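Teaching by hand, badly

I have now spent most of October teaching a robot arm to sort toy blocks by color, a skill my niece picked up in an afternoon while also eating a banana.

The way it works at Indgate is that you sit at the controls, you move the arm yourself, and everything you do gets saved as a demonstration. Do it enough times and the arm is supposed to get the idea. Tharindu Sarkar, who set up our station and has the patience of a parking lot, told me to plan on 40 good ones before lunch. I got 14. He looked at the number for a while and asked if I'd had a phone call.

The trouble is that I'm a fidgeter. I drive up to a block, stop, think about my life, back off a little and come in again from the other side. A person watching would edit that out. The model takes it as gospel, and the first policy we trained on my data did a small, thoughtful pause before every single block, like a man at a buffet. Ye-seo Koo named it "the hesitation" and played it for visitors. 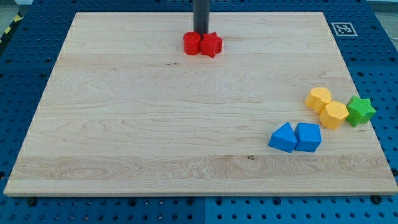

So I've been trying to be boring. Pick an approach, stick to it, close, lift, put it down with its own color, go home. Stars are the worst of it. A cube has sides you can trust, but a star turns a few degrees and suddenly you're pinching it by a point and it squirts off across the wood. Mei-kuen Lai says to line up with the gap between two points and commit. She also says this about parallel parking, and I've been in her car.

I did ask whether the bad takes should be thrown out. Opinions vary. Ho-yin Chung wants to keep any run where the operator fumbles and recovers, on the theory that the arm will fumble too and ought to know what to do next. By that standard I'm the most valuable person in the building.

Yesterday I got to 58 in one sitting, and only 3 were flagged. Almost respectable. The new policy trains overnight, and around four in the afternoon we'll find out what else it learned from me. Ye-seo has already asked for a seat near the front – she's bringing snacks.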